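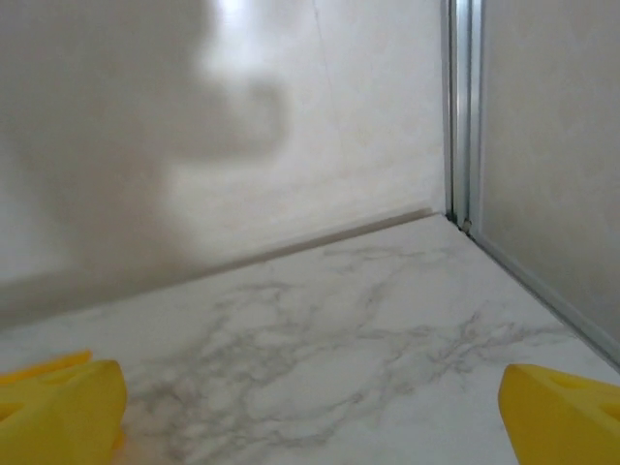
Jotero Manipulation Study
Second Progress Report to the Riseck Fund
April 16, 2018

1. Purpose of this report

This report covers the second period of the grant, ending in March. It sets out the work completed on learning grasping skills from wrist-camera views, the main result to date, changes to the plan approved by the Fund, and the work proposed for the next period. Spending is reported separately in the financial statement.

2. Work completed

The enclosed workcell at the Bedow site was in use throughout the period. Its marble-patterned floor was kept for all recordings. The project team had considered replacing it with a plain gray sheet, as suggested at the last review, but decided against this. Veined surfaces are common in kitchens and bathrooms, and a method that works only on a plain background would be of limited use to the Fund's partners.

The team recorded 200 demonstrations, all guided by trained operators. Each demonstration begins with the yellow fingers spread wide and the floor between them clear. An object is then placed in the cell, and the operator guides the arm through the approach, the grasp, the lift and the return. Recordings in which the object slipped were kept and labeled, as agreed in the original proposal.

The labeling guide was revised once. The first version did not say at which moment a grasp should be marked as closed, and operators had settled on different habits. All recordings made under the first version have been labeled again.

3. Main result

The Pretorius method, which trains the controller to predict the position of its own fingers as well as the position of the object, was compared with the baseline controller. Both were given the same demonstrations and the same training time. The test set held 5 object types, 2 of which had not appeared in training.

On the familiar objects the two controllers performed at a similar level. On the unfamiliar objects the Pretorius method completed the lift more often and made fewer false starts – that is, closing the fingers before the object was within reach. The baseline controller tended to close early when the gray veins were dense near the fingertips. The team believes it was treating the pattern as the edge of an object, but this has not yet been shown and should be read as a working explanation only.

Shadows remain a weak point for both methods. When a soft shadow fell across the back wall, the estimated distance to the wall became less steady. This did not affect most grasps near the center of the floor. It did affect attempts near the corner, where the aluminum channel also reflects light.

4. Changes to the plan

The comparison between two finger designs has been moved to the next period. The current fingers, with triangular cutouts, were used for every recording in this report so that the results could be compared directly. The delay does not change the total cost of the work.

5. Next period

The team proposes the following work:

Record a further set of demonstrations under 4 lighting conditions, using the existing floor and walls.
Repeat the comparison in section 3 with a plain floor, to test the explanation given there.
Complete the delayed comparison of finger designs.
Release the labeling guide and the trained controllers to the Fund's partners.

6. Decision requested

The Fund is asked to approve the revised schedule for the finger comparison and to confirm that the release of the trained controllers may go ahead under the terms of the original agreement.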